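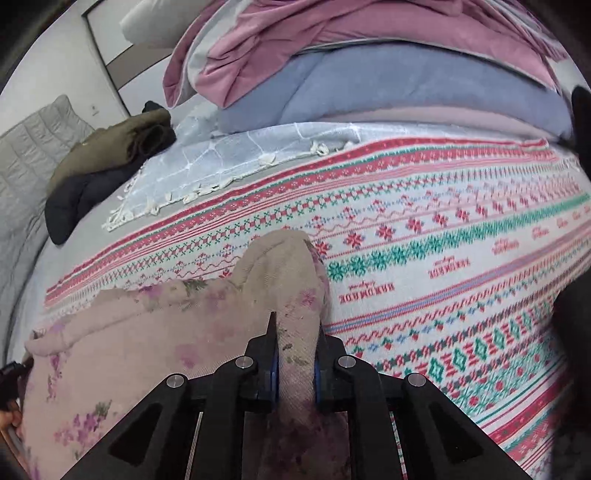 Berley Household Textiles – Bed Making and Linen Folding Set

Home | Contents | Rooms | Care Notes | Terms | Contact

The Berley set documents the ordinary handling of bed linen in furnished bedrooms: making beds, changing covers, folding sheets and putting blankets away. It is maintained by the Drandorwood Institute for Domestic Studies and covers 112 sessions. Light printed cottons and heavier winter covers are often found on the same bed, and the set keeps them together as they are used. A pale pink floral cloth may lie bunched against a white Christmas blanket with snowflakes and zigzags in red and teal-green, and both are entered in the record as separate items.

## Contents

- 341 textile entries, each with a short description of pattern and main colors
- 4 room groups: Skullstead, Crăciun, North House and Annex
- One plain text log per session

The Crăciun group contains most of the seasonal bedding. Its sessions were held in January, before the winter covers were put into storage.

## Naming of items

Entries are named by ground color first, then by pattern. A cloth with small blossoms is entered as "floral" whatever the flower. Knit-pattern blankets are entered as "Fair Isle" when the motifs run in bands, and as "knit, other" in all remaining cases. Fiber content is given only where a sewn label could be read.

## Known limitations

Dark bedding is underrepresented. Fitted sheets and flat sheets were not distinguished in the Skullstead logs, and users who require that distinction should leave the group out. A session may include up to 40 folds – partial folds are logged in the same way as complete ones.

## Maintenance

Corrections should be addressed to Cornel Dinu, Records Office, with the session number and the entry name. Last revised Friday, September 29, 2023.

Contact the Records Office | © Drandorwood Institute for Domestic Studies | Back to top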